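Buying hand-held grippers

From the Zustarville Workshop Encyclopedia, equipment planning section

A hand-held gripper is a two-fingered tool that a person carries around and squeezes to pick things up, while a camera mounted on it records what the fingers are doing. The recordings are used to teach a robot arm the same chore. You'll also see it called a collection gripper, a demo gripper or, in our shop, just "the hand." This article covers what to buy, how to budget for it, and how to plan the months after the box arrives. I've kept it in the first person because most of what I know comes from placing the orders myself, and our editor, Benedito Assunção, lets us get away with that in the equipment section (the theory pages are much better behaved!).

Background

When we started in Zustarville we owned one robot arm and no hand-held tools at all. Every demonstration had to be done by steering the arm itself, so every demonstration happened on the same bench under the same lights. It was slow going. A hand-held gripper lets you leave the arm at home and go wherever the work is – a kitchen, a bedroom, the back of a store – and that changes the budget more than people expect. You stop paying for arm time and start paying for people's time, spare parts, storage and travel.

The first mistake we made was treating the gripper as an accessory. It went on the order as one line under "misc." and we bought exactly one. It spent the whole of May waiting for a replacement linkage while two paid operators sorted bolts. Since then, grippers have had their own page in our plan.

What you are buying

Most sellers quote for a kit, and the kits are hard to compare until you break them into pieces. I do it the same way every time:

The body, with the housings and linkage
The fingers and their pads
The camera, mount and cable
The tracking method, if it isn't done from the camera picture
Storage cards or a recorder
Software, and whether it's a one-time price or a yearly one
Spares

The body is what shows up in the product photos and it's usually the part that gives the least trouble. Pads are another story. They're the bit that touches the world, they wear, they pick up lint, and a worn pad behaves differently from a fresh one. Ask for the price of a pair of pads before you ask for anything else. If the seller has to go away and find out, you've learned something about how many they ship.

Ask too whether the fingers on the hand-held version match the fingers that will go on the robot. I can't stress this enough. If the robot's fingers are longer, or stiffer, or padded with something else, you're planning a second round of buying and you may as well put it in the budget now.

Matching the tool to the chore

A gripper that's lovely on wooden blocks can be miserable on clothing. Fabric slides, bunches and hides its own edges, and two garments of the same color lying on top of each other are hard for a person to tell apart on a recording, never mind a machine. We do a lot of laundry work, so I always try a demo unit on clothes before I sign anything, and I pick the annoying ones on purpose – dark things, padded things, anything with a hood or a long sleeve.

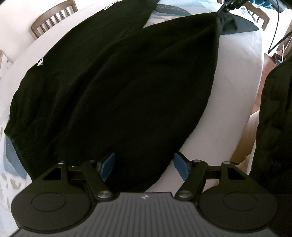 Dark blue finger pads over black garments on a white bed covering.

The things I look for in a trial like that are pretty simple. Can I get one layer between the pads without grabbing the layer underneath? Do the pads meet squarely when there's only a thin hem between them? Can I still see what I'm holding on the recording, or does the tool hide it? And does my hand hurt? That last one sounds soft, but an operator with a sore thumb makes poor recordings and then goes home early, and you're paying for both.

Puffer jackets deserve a mention of their own. They squash, so the opening of the fingers matters less than you'd think from the spec sheet, but they spring back as well, and a weak grip lets go partway through a lift. If coats are on your list of chores, bring one to the trial. Sellers tend to hand you a dish towel.

For kitchens I'd run a completely different trial: mugs, lids, something with a thin handle, something wet. For shelves and boxes I'd worry mostly about reach. Don't let one good afternoon with one kind of object decide the whole order.

How many to buy

Our rule is one gripper per operator plus one on the shelf. With four operators we own 5, and the shelf one has been out on loan more often than I'd like. Small teams sometimes plan for shared tools and shifts, and that can work if everyone is in the same building. It falls apart the moment somebody drives to a site with the only charged unit in the trunk.

Two-handed chores need two grippers per person. Folding is the obvious one. Decide early whether you're doing those, because it doubles this line of the budget and it also affects which software you need (not every package can line up recordings from two tools). We decided late and paid for a software upgrade in the middle of the year, which was a fun meeting.

Budgeting by the recording

The price of the tool is easy to find and fairly useless on its own. What helps is the cost of a usable recording, and for that you need to know how many you want and how many you'll throw away.

For a first chore, I plan on 500 usable recordings. On our last bed-and-clothing job, we had to throw out 135 more on top of that – camera bumped, garment out of view, operator forgot to close the fingers at the start. So the real job was bigger than the plan by more than a quarter, and the plan hadn't allowed for any of it. Now I put the rejects in as a line of their own, and when a manager asks if we can trim that line I say no and show them the old numbers.

A decent operator who knows the chore gets through up to 100 recordings in a day. I wouldn't plan on it, though. The top figure belongs to a good day with short recordings and everything already laid out, and most days have a stretch where the furniture has to be moved or the clothes have to be swapped or the storage card fills up.

Other costs that belong on this page and often go missing:

Time to tip things out and mess them up again between recordings
Garments or other objects, bought in enough variety
Somebody to review recordings the same day
Travel and parking, if you go to people's homes
Payment to the household
Storage, and a second copy of everything

Same-day review is the one I'd fight for. A loose camera mount found at five o'clock costs you an afternoon. Found at the end of the week, it costs you the week.

Choosing a supplier

I'm only going to describe our own experience here, and yours may be different. We've bought from two firms. Vullonham sold us our first unit, and it was well made and arrived fast, but each spare had to be quoted separately and the quotes took ages. Citelier was slower to ship and a little more expensive up front, with a spares pack in the price, and they're the ones we reordered from. Jailson Godoy, who looks after our tools, prefers the Vullonham body to this day and will tell you so while fixing it.

Before ordering I send both of them the same short list of questions:

What does a pair of pads cost, and how long is the wait?
Which screws and pivots can we replace ourselves?
What format do the recordings come out in?
Can we read them without your software?
What happens to our license if we skip a year?
Do you sell matching fingers for the robot side?

The fourth question is my favorite. We once had a whole job's worth of recordings we could only open on one laptop, and the laptop knew it.

Renting and borrowing

Renting makes sense for a trial and for a single short job. Past that I've never gotten the sums to come out in its favor, mainly on account of the deposit and the cleaning charge. Borrowing from another lab is cheaper and friendlier, but write down who pays for a broken linkage before the tool changes hands. Our Figueiredo site borrowed two from a neighbor on a handshake and the handshake did not cover pivots.

Planning the calendar

Put the long waits first. For us that's matching fingers for the robot, then the grippers, then everything else. Operators should start once the tools have been checked, with a few days set aside for practice recordings that nobody plans to keep. I used to skip those days to save money, and the practice simply happened inside the real recordings.

Leave a gap after the first batch, too. You'll want to train something small on it, look at how the robot does, and change the instructions before collecting the rest. If the calendar has operators booked straight through, that gap gets eaten and you end up with a large, tidy pile of recordings that all share the same problem. Book people in two blocks. They mostly don't mind, as long as they're told early.

Care and replacement

Check the pads at the start of each day and wipe them when you switch objects, especially after anything fluffy. Check the camera mount at the same time. Keep the pads in matched pairs and write the date they went on somewhere people will look (we use tape on the case lid). When a pair is replaced, note it alongside the recordings as well, so whoever trains the robot can find the change later.

For budgeting, I write off a gripper body over two years and treat pads, cables and cards as supplies. Your finance people may want it all in one lump. Ours did, and we compromised by letting them have the bodies.

See also: Finger pads; Operator scheduling; Robot arm leasing; Storage planning

Last revised July 25, 2019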